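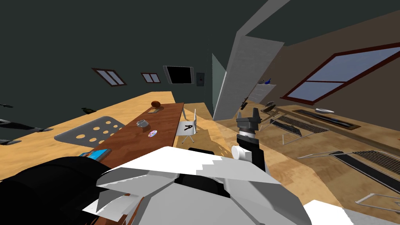 Image: Elley

The baker at Prornitz opens the door with her elbow, as both her hands are full of dough. She asks me to wait two minutes. I wait beside the flour bags and look at the trays, where the first rye loaves of the morning are cooling under a cloth.

The bakery is small and sells only bread, with one sweet bun on the weekend. She started it after many years of baking at home for neighbours in Mansilla, where she still lives. "I did not plan a business," she says. "I had too many loaves and the freezer was full."

Her starter is kept in a plain glass jar with a loose lid. I expected some story about its great age, but she shook her head. "It is flour and water. If it dies I make a new one, and after two weeks my customers do not taste the difference. People are afraid of their starter, like it is a sick animal. Feed it, put it in the fridge, go on holiday."

I asked what home bakers most often do wrong. She thought for some time before she answered, and meanwhile she shaped four loaves.

"They follow the clock. The recipe says three hours, so they wait three hours, but the kitchen is cold and the dough has not moved. In February my dough needs almost double the time. I look at the sides of the bowl and I look for bubbles. Then I touch it."

The second mistake, in her opinion, is too much flour on the table. She works with wet hands and a scraper, and she throws flour only at the last shaping. For her everyday loaf she uses white flour from Rernero mixed with a little whole rye, and she adds 60 grams of honey to each big batch, for the colour of the crust more than for the flavour.

The number of loaves surprised me. In a usual week she bakes 160, and last year it was more than 3,000 in the weeks before the summer holidays alone. She has one oven and one helper, who comes at four in the morning and prefers not to speak until six.

"We have a good arrangement," says the baker. "He has his radio, I have my tea."

Does she still eat bread at home? Yes, every day, but she likes it old. She cuts the two-day loaf thick, rubs it with garlic and fries it in butter until the edges are dark. Her daughter puts jam on the same slice, garlic and all, and they have argued over it for years.

Before I left I asked her about the sweet bun, which is sold out by nine o'clock. It has cardamom and orange peel, and a centre of soft brown sugar that runs out a little at the bottom and becomes hard like candy. She would not give me the full recipe, though she told me to grind the cardamom myself and to let the shaped buns rest in the fridge overnight.

"Also, take them out of the oven before you think they are ready," she said, and went back to her table.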